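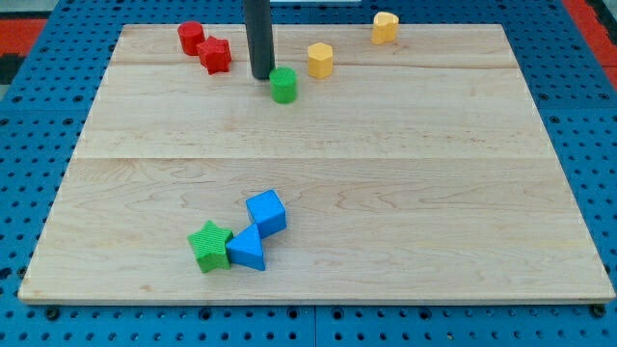 Tabletop pushing cell: a rod tool over a maple board, with colored shape blocks as the workpieces.

Budgeting for a tabletop robot cell

15 November 2018 | Posted by the editor, Nindiria Bench Robotics Encyclopedia

We use cookies to remember your settings. By continuing to browse you accept our cookie policy.

A tabletop robot cell is a small work area built around one arm, where the arm moves objects on a flat surface inside its reach. Budgeting for one means working out what the arm, the surface, the tool, the objects, the sensing and the upkeep will cost over the life of the project. I've planned a few of these now, and the arm is the part people talk about most (me included!), but this entry spends more time on all the stuff that ends up around it.

Terms

"Cell" is borrowed from factory work, where it usually means a fenced area with a machine in it. On a bench the word is looser. I use it for everything you'd have to move if somebody wanted the room back. "End effector" is whatever is on the end of the arm. "Consumables" are things you expect to replace, and "fixturing" is anything that holds something else still. Purchasing departments tend to have their own idea of which is which, so ask before you fill in the form.

The work surface

A perforated base is a lovely thing to have. You can move a board, bolt down a stop, change your mind and move it again, and you never have to drill the bench. A regular grid of holes also gives you a cheap way to put things back where they were – write down the row and column of each screw and you're most of the way there.

On top of the base you want a board that suits the task. Maple is what I like for pushing work. It's hard, it's pale enough that colored parts stand out well, and a board made of several joined planks is easier to find in a useful size than one wide piece. Do run your hand over the seams before you pay for it. A raised seam will catch the edge of a sliding block, and then you've bought yourself a problem that looks exactly like a software bug. Strong grain and knot figures look nice, but they can bother a simple vision setup, so if yours is fussy, get the plainest board in the stack.

Buy two boards from the same batch. At Trallham we bought one, then needed a second in September, and the color was different enough that we had to redo our camera settings. That cost us more in hours than the board did in money.

The tool

For pushing, a plain rod with a rounded tip does the job and is about the cheapest end effector there is. It has no fingers, no motor and no air line, so there's very little to go wrong. The rounded tip helps when it touches a block off center, and it's kinder to the wood if someone sets the height too low. Allow for spares and for the mounting piece between the rod and the arm, which always seems to get left out of the quote.

A gripper is a different budget altogether. If the task only needs things slid from one place to another, I'd leave it for a later phase and keep the money.

Work objects

Simple plastic shapes are popular because they're easy to name and easy to tell apart. A typical set has eight blocks in red, green, yellow and blue, two of each color, with shapes such as cubes, cylinders, stars, triangular prisms and hexagons. Repeating a color across two shapes matters a lot if the robot has to follow instructions, as "the green one" isn't enough when there's a green star and a green cylinder on the board.

You can buy blocks or print them. Printing is great if you already own a printer and less great if you're buying one just for this. Either way, get whole spare sets and keep them sealed. I order 3 sets for each cell: one in use, one on the shelf, and one I pretend doesn't exist.

A worked budget

Maluleke was a small cell with the arm already paid for, so the numbers cover only what went around it. We had $1,000 for the base, boards, rod tool, mount and lights, and $300 for blocks and other consumables. The first line came out nearly even. The second was too small, mostly my fault, as I'd forgotten shipping. Tridix, the supplier we used for the base, charged by weight, and a metal base plus two hardwood boards is not a light parcel.

Lighting deserves its own line, I think. Even, bright light with soft shadows makes everything downstream easier, and a second-hand panel is fine as long as it doesn't flicker.

Time and staffing

Hours are a cost too, even when they don't show up on an invoice. Somebody has to set out the blocks, reset the board and check the tool height. Plan a good chunk of the first month for setup alone, and don't promise any results from it. Our resets were slower than the runs themselves at first, and I wish I'd put that in the plan.

Common omissions

Screws in the right length for the base. A hard case for the spare rod. Cable ties, tape, and a second emergency stop if the first one is out of reach from the chair. Insurance on the arm, if your building's policy doesn't already cover it. Storage for the old board, which you will keep.

See also: end effector; fixturing; work surface; consumables.

Get new entries by email. Enter your address to join our newsletter. Unsubscribe at any time.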